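Home News Talks Archive Contact
We use cookies to remember your settings and to count visits. Accept Decline

Speaker notes: Sorting by arm at Lornham
Liis Laur

Start with the building. Lornham packs boxed sets of toys and classroom materials, and until last March every set was sorted by hand on the long benches. Loose pieces arrive mixed. Someone picks out what a set needs, checks it, bags it and passes it down.

699 different sets in the catalogue, some of them ordered twice a year. Say this slowly. People assume a packing floor does the same job all day, and ours changes job before lunch and again after.

What we bought: one arm from Liltard, one bench, one fixed board. 600 hours of bench trials before it went near an order. The hours were split between me, Austra Bite and whoever was free on the late shift.

The trial bench is where most of the learning was done. A few blocks go down on a plain maple board and the arm has to deal with them one at a time. Pieces standing apart are the easy case. Pieces touching each other are the hard one, and a small piece lying low beside a taller one is worse again. A packer's fingers sort that out without the packer thinking about it. We had to write it down.
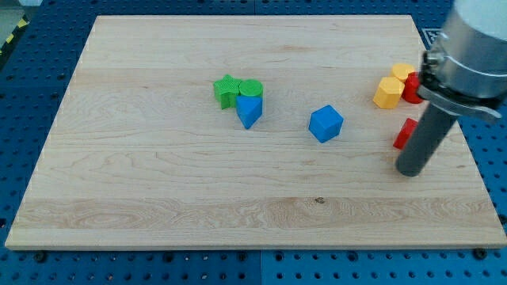

Jennylyn Magbanua put up her hand when I gave this talk on the floor and said that the writing down was what had worried people. She had been picking pieces for years and had never been asked how, and then in one week she was asked every day, and she took it to mean her place on the bench was going. She said a letter at the start would have helped, even a short one. Someone behind her added that the rota went up before the meeting did.

Pause here. Both points were fair. We did the meeting on a Sunday, at overtime, after the rota was already on the wall. I would do it the other way round now.

What changed for the packers:

Picking on the arm's bench is now watching, clearing and restarting. It is lighter on the wrists. Several people find it duller, and two asked to go back to hand benches, which they did.

Breaks used to fall when a batch finished. The arm has no batches in that sense, so for a while people were taking breaks late or missing them. We set fixed times in the second month. Should have been the first.

Talk. The hand benches face each other and the arm's bench faces the guard. Mercedes Rivadeneyra asked for the stool to be turned and a second one put in. Cheap to do, and I'd mention it to anyone fitting a cell.

Pay. The watching job was first graded below picking. It was regraded after 5 weeks, back to the same rate, and the difference was paid.

Numbers, if asked: in the last month on the trial bench we logged 1,413 stops that needed a person. Almost all were short. Don't let anyone turn this into a figure for the whole floor, it covers one bench.

Kaja Jankauskaitė has the stop log and will answer on categories. I only know the top two, which are pieces in contact and pieces near the board's edge.

If time: the Jurnum software question. We write the day's set list ourselves now, on the floor, and the packers can change the order of work without ringing the office. That took longer to agree than the arm did.

Questions. Leave ten minutes.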